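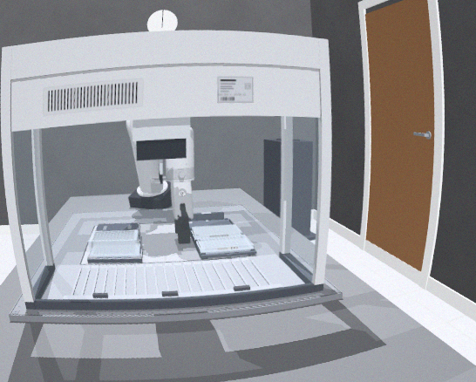

Our project asks if a small neural network can find a conservation law from motion data alone, when it is given no equations. We worked with the double pendulum, which is a good test because its motion looks random but its total energy stays the same if there is no friction. Everything was done in simulation. A rendered model can look very complete, and still say nothing about whether the physics behind it is correct. For this reason we checked the energy of every run before we used it for training.

Data

We made 300 runs with our own program, which we named Ginen. Each run lasts 14 seconds and starts from a different pair of angles. The network receives 4 numbers at each time step: two angles and two angular speeds. Runs where the numerical energy was drifting were removed and made again with a smaller step.

Method

The network, called Vellon in our code, must give one output value that stays constant during a run but differs between runs. The second condition is important – without it the network learns to answer zero for everything. We trained it three times with different random starting weights.

Results

In two trainings the output followed the true energy closely, after a change of scale. In the third it was good only for small swings, and for large swings it changed whenever the lower arm turned over. We could not find the reason in the time we had. A longer training did not help.

The next group could add friction, or try runs where the length of the arms is not known. The program and the settings for each training are in the course folder.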